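Siltow Test Kitchen — Manipulator Readiness Inspection
Checklist with comments, May
Inspector: Nabil Abu Hammour
Scope: whether the Plekero arm may work household tasks with staff present.

1. Emergency stop
Result: Pass
Comment: Both stop buttons cut power to the arm. The button by the door needs a new label.

2. Speed and force limits
Result: Pass
Comment: Limits match the approved settings. Staff may not change them during a shift.

3. Work log
Result: Pass with comment
Comment: The log lists 1,153 attempts at household chores, 108 of them stopped by the operator. Most stops came during towel folding. The reasons are entered unevenly — "slip" and "dropped" are used for the same event.

4. Wiping and folding
Result: Not approved
Comment: Unattended work is not permitted. Resubmit after the Ikari software update.

5. Drawers and handles
Result: Approved, attended only
Comment: Straight pulls on a bar handle are acceptable at low speed. Cups and plates resting on top of a drawer unit must be treated as part of the task, and the operator shall stop the arm if any of them shifts. Keep the French press and other glass out of the arm's path. 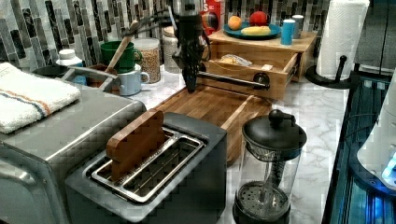
6. Heating appliances
Result: Not approved
Comment: The arm may not operate a toaster or oven under power. Remove cloth from the top of any oven before switching it on.

7. Operator training
Result: Open
Comment: Two operators have yet to complete the Haddadin course. Records are due before the next inspection.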